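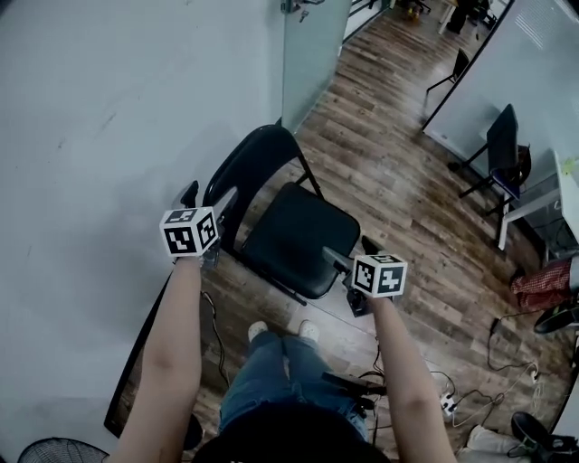

Tanvir Hettiarachchi thinks we should stop asking whether a machine can put away a chair and ask how long we are willing to wait for it. Fair point. I had been writing down only yes or no.

January 2019, chairs, Trerkholm notebook

Folding chair, black padded seat, wood-plank floor. Two grippers, one for each side. By hand the job takes me 5 seconds and I don't look at it.

Ran the Vasiliu policy overnight in the simulator. 638 tries, 98 ended with the chair folded flat. Most of the rest stall at the same spot: one side gets a grip, the other closes late, the chair turns on one leg. Thin legs are bad for the depth estimate. Glossy floor probably worse, need to check with the glare setting off.

Brullby says their arm does towels and cups now. Cups don't have a hinge. I'd still call chairs a no for this year, and stacking them a no for longer.

To do:
- log time to first contact, per Tanvir
- split failures by left and right
- ask Grirnach for the softer jaw pads, last quote was around 40 a pair
- try again in March with the new hinge model

Print this entry | E-mail this entry
Trerkholm workshop notes. Contact the page owner. Back to top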